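Lista de inspección: puesto de cocción portátil sobre mesa
Local Citness, sala 34. Ficha 239, revisión de enero

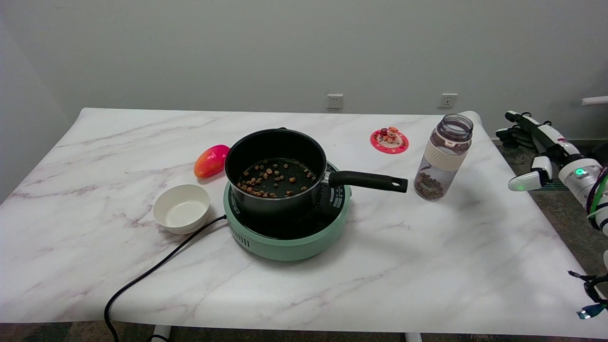
Puesto con placa de inducción, cazo y mesa de acabado marmolado.

Inspección: Noreen Ó Dálaigh
Claves: C = conforme; O = observación; NC = no conforme; NV = no verificado

1. Superficie de apoyo
1.1 Placa apoyada en la zona central: C
1.2 Revestimiento adherido en todo el perímetro: NC
Comentario: la lámina se levanta y se curva en la esquina posterior derecha. Pegar de nuevo o sustituir. Entretanto, no apoyar recipientes en esa esquina.

2. Alimentación eléctrica
2.1 Tomas de pared próximas al puesto: C
Comentario: dos tomas blancas, a poca altura sobre el borde posterior de la mesa.
2.2 Recorrido del cable: NC
Comentario: el cable negro sale por el lado izquierdo de la placa, cruza la mesa en diagonal, pasa por delante del cuenco blanco y cae por el borde frontal. Riesgo de enganche y de arrastre. Reconducir por la parte trasera.
2.3 Estado de la clavija y de la toma en uso: NV
2.4 Circuito con protección diferencial: NV. Pendiente del esquema de Stallex, plano 1508.

3. Placa de inducción
3.1 Ranuras de ventilación frontales despejadas: C
3.2 Integridad del vidrio bajo el cazo: NV
Comentario: retirar el cazo y repetir la comprobación.
3.3 Potencia limitada a 900 W según la norma interna Thoroddsen: NV

4. Recipiente
4.1 Cazo asentado sobre la placa: C
4.2 Mango fuera del borde frontal: C
Comentario: queda orientado a la derecha, en dirección a la botella de agua. Mantener separación entre ambos.
4.3 Contenido identificado: O
Comentario: trozos pequeños, marrones y tostados, sin etiqueta. Anotar producto y hora de preparación.

5. Objetos en el entorno
5.1 Envases cerrados y alejados de la placa: NC
Comentario: botella de plástico con la boca abierta. Tapar y retirar.
5.2 Alimentos en recipiente: O
Comentario: mango directamente sobre la mesa, con el cuenco vacío al lado.
5.3 Objetos ajenos a la cocción: O
Comentario: posavasos rojo con figurita, detrás del cazo. Trasladar al estante Rustier.

Resultado: no apto hasta corregir 1.2, 2.2 y 5.1. Los puntos NV se revisan en la misma visita, con la placa desenchufada.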